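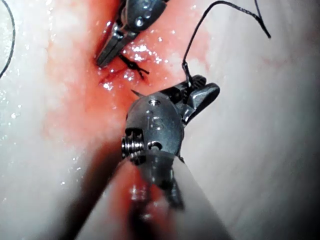 Segurança em Robótica Cirúrgica
Apontamentos da aula: a pinça que dizia ter a agulha
Atualizado em 14 set. 2025

1. O que aconteceu

O caso vem da bancada de sutura de Osdale. O módulo Skesunow, que executa de forma semiautomática a passagem da agulha entre dois instrumentos, registou «agulha segura» na pinça recetora. A pinça tinha fechado sobre o fio. O instrumento dador abriu, a agulha caiu sobre o tecido e o sistema avançou para o passo seguinte como se tudo estivesse em ordem: rodou o punho, desceu, e a ponta das garras pressionou o tecido no sítio onde devia ter entrado a agulha. O operador carregou na paragem. Não houve alarme antes disso.

O relatório do fornecedor, a Kiiskinen, chama a isto «interferência pontual do fio». Peço-vos que desconfiem da palavra «pontual» sempre que a encontrarem num relatório de incidente. O registo da bancada contém 2207 passagens de agulha, e em 14 delas o estado declarado e o estado visto pelo operador não coincidem. Quase todas foram corrigidas à mão, sem comunicação formal. Só uma chegou a relatório, por ter deixado marca.

2. Como é que o sistema «sabe»

O Skesunow não deteta a agulha. Deduz a presença dela a partir de duas grandezas: a abertura das garras no fim do curso e a corrente do motor que as fecha. Se as garras param antes do fecho total e a corrente sobe, conclui que há um objeto entre elas. A dedução é razoável para um objeto único e rígido. O manual apresenta-a como «confirmação de preensão», e aí já não acompanho o autor do manual.

Convém também lembrar que a transmissão é por cabo. Entre o motor e a garra há folga, atrito e elasticidade, que mudam com a posição do punho. A corrente medida na base diz qualquer coisa sobre a força na ponta, mas com o punho muito fletido diz bastante menos. O limiar do módulo é o mesmo para todas as posições. Procurei no relatório uma justificação para isto e não a encontrei.

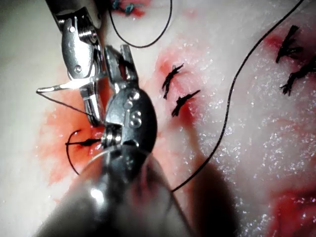
Uma verificação por câmara devia resolver o problema, e é essa a resposta que costumo ouvir nesta altura da aula. O módulo Linel faz isso mesmo: segmenta a agulha na imagem e confronta o resultado com o estado do Skesunow. Em fundo mate e com um só fio, acredito nos resultados publicados pela equipa. O campo real é menos simpático. A agulha é fina, curva e prateada, e tem um brilho forte ao longo do corpo; o tecido molhado à volta devolve inúmeros pontos de luz, sobretudo do lado direito, e há vários pedaços de fio preto soltos a atravessar a superfície, além das pontas dos nós já dados. Qual destes fios está ligado à agulha? Uma pessoa segue o fio com os olhos e decide. Um segmentador treinado em imagens limpas dá um valor de confiança, e alguém tem de escolher o que fazer com esse valor.

No incidente, o Linel deu resultado «indeterminado». A integração tratava «indeterminado» como «sem objeção». Para mim, esta é a falha principal do caso, e ocupa meia linha do relatório.

3. A sequência, pelo registo

Fecho da pinça recetora: abertura residual compatível com preensão.
Corrente acima do limiar: estado passa a «agulha segura».
Linel: indeterminado.
Abertura do dador: autorizada.
Rotação e descida do punho recetor: executadas.
Contacto com o tecido: força estimada abaixo do limite, sem alarme.
Paragem pelo operador.

Reparem que nenhum componente avariou no sentido habitual. O motor, o cabo, os codificadores e a câmara passaram todos nos ensaios posteriores. O relatório usa esse facto para concluir que o sistema «se comportou conforme a especificação». Acredito que sim. Resta saber quem leu a especificação.
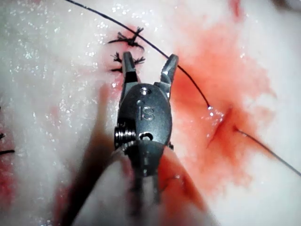

Fig. 3. Garras abertas junto a dois nós; o fio comprido passa perto da ponta da garra direita.

4. A correção proposta, e porque não me convence

A Kiiskinen subiu o limiar de corrente e afirma que o novo valor «teria detetado 14 em 14» discrepâncias. O número impressiona até se perguntar de onde veio o limiar. Foi ajustado sobre esse mesmo registo. Um limiar escolhido para separar aqueles casos separa aqueles casos; sobre o caso seguinte diz pouco. Faltam ainda os falsos alarmes: quantas passagens boas seriam agora interrompidas? O relatório não dá o valor. Se forem muitas, o operador habitua-se a confirmar sem olhar, e ficamos pior do que estávamos.

A pinça também não distingue fio dobrado de agulha só por se pedir mais corrente. Um fio apanhado com duas ou três voltas, junto à base das garras, pode resistir bastante. Fizemos o ensaio em bancada com garras fechadas sobre fio enrolado e obtivemos leituras sobrepostas às da agulha, durante uma sessão de mais de 60 minutos. É um ensaio modesto, com um só instrumento, e não pretendo que prove mais do que isso.

5. O que eu exigiria antes de voltar a ligar o modo semiautomático

«Indeterminado» bloqueia a abertura do dador.
Pequena tração de teste com as duas pinças fechadas, antes de largar. Se a agulha está nas duas, a resistência sente-se nas duas.
Limiar dependente da posição do punho, ou proibição da passagem com flexão acentuada.
Validação num registo que não tenha servido para o ajuste.
Comunicação obrigatória de toda a discrepância, incluindo as corrigidas à mão.

A tração de teste tem custos - demora, e puxa por um tecido que pode já estar suturado. Discutiremos na próxima aula que força é aceitável e como se mede, dado que a estimativa de força é justamente o que está em causa.

6. Trabalho para casa

Desenhem a árvore de falhas do incidente, tomando como topo «dador abre sem agulha na pinça recetora». Marquem os ramos que a correção da Kiiskinen corta e os que deixa intactos. Máximo de duas páginas. Não aceito «erro humano» como folha da árvore sem dizerem que informação tinha o operador no ecrã naquele momento.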